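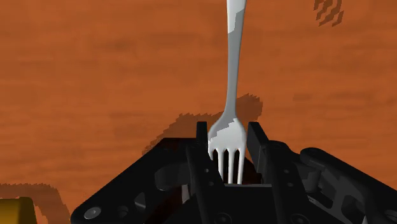 A plain fork over orange-brown wood.

Brerberg potato ricer, one winter in

I mashed with a fork for years and thought lumps were part of the deal. Then Sveva Santoro made gnocchi at my place one Friday in January, brought her Brerberg ricer along, and left me wanting one so badly that I ordered it before the dishes were done!

It's a big thing. The hopper takes 700 grams of cooked potato if you pack it in (I usually do half that, it's easier on the wrists), and the handles are long enough that you can lean on them with your whole weight. Two discs come with it, fine and coarse. I have used the coarse one once, for spaetzle, and it went fine, but the fine disc is where the fun is. Potato comes down in soft little strings and you barely have to touch it afterward – butter, warm milk, a few turns of the spoon and you're eating.

For gnocchi I now bake the potatoes on salt at 200 C, split them while they're hot and press them skin side up. The skin stays behind in the hopper, so no peeling! Scrape it out between loads or the next one pushes up around the plunger and down your sleeve. Ask me how I know.

Other things I've put through it: boiled carrots (great), cooked spinach to squeeze the water out (really great), chestnuts (hard going, add a splash of milk).

Gripes, then. The discs are fiddly to get out when they're greasy, and starch sets like glue in the fine holes if you leave it overnight. Mine goes straight into a bowl of cold water. It also won't fit in a normal drawer, so it lives on top of the fridge next to the Bakeo tins.

Would I buy it again? Yes, and I'd get the same size. Small batches work fine in the big hopper.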